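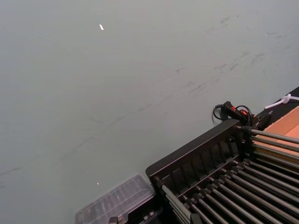

Merle Pearce wrote to me after my last post to say that I had been unfair to Rarnitz, that one wet afternoon between trains was no way to judge a town, and that if I ever went back I should stay two nights and climb up to the church before breakfast. I have had worse telling-offs, and I'm happy to report that I did as I was told, or very nearly (it was after breakfast, and it was a large breakfast).

So, Rarnitz again. For anyone who missed the January post, it's a small walled town on a bend in the river, with a bridge at one end and a brewery at the other, and most of what you'd want to look at is squeezed in between. The walls were begun by a bishop who had fallen out with his neighbours, and were finished in 1656 by people who had by then fallen out with the bishop's successors. You can walk along the top for about two thirds of the way round. After that the path drops down some steps behind the school and you have to thread your way through back lanes until you find the wall again by the mill.

I stayed at the Pension Visser, just inside the lower gate, in a room on the second floor with a sloping ceiling that I hit my head on both mornings. It was spotless, the bed was good, and there was a little pot of plum jam on the breakfast table that I would happily have put in my suitcase. They take cards now, which they didn't in the winter, though the tourist tax still has to be paid in coins. Ask for the courtyard side if you're a light sleeper. The bells start at six and they don't hold back!

Now, the church. Merle's advice was to go up early, and even at half past nine I had the steps to myself. There are 102 of them, according to the leaflet, with a bench at the halfway point where I spent a very pleasant ten minutes pretending to admire the view. It's plain outside, all pale rendered walls and a stubby tower, and you could easily think you'd made the climb for nothing. Then you push the door open and the whole of the east end is painted: saints, fishermen, a great many goats, and a town in the background that is plainly Rarnitz itself, with the bridge in the right place and the walls not quite finished. The painter was a man called Villon, who came to do one side chapel and stayed for the rest of his life. I would have missed every inch of it if I'd stuck to my opinion.

Coming down, I took the lane to the left of the steps, past the old salt store. In its day it held enough salt for the whole valley, and the leaflet talks of 1000 barrels at a time. It's a museum now, a small one, with a good room on the river trade and a less good one of dressed-up dummies. The lady at the desk let me in on the senior rate without asking my age. I've decided to be pleased.

What struck me all over again was how much it reminded me of Avoncombe, where I grew up. It has the same habit of putting its best buildings up the steepest streets, and the same river smell in the evening – weed and stone and somebody frying onions. Avoncombe never had walls, of course, and nobody ever painted goats on St Mark's, but I felt at home on the quay in a way I hadn't expected to.

A few practical bits, as several of you asked. The train from the junction runs every two hours and the last one back is earlier than you'd think, so check it before you order pudding. The church is shut on Mondays. Parking by the bridge fills up, but there are over 200 spaces in the field beyond the brewery and it's a flat walk in. For supper, the place on the corner of the fish market does trout and not much else, and does it beautifully.

I still think the shopping street is dull, Merle. I'll give you everything else. I'm going back for the plum jam in the spring, and I mean to find out where that last stretch of wall goes behind the mill, as there was a gate open on the second evening and I had the wrong shoes on.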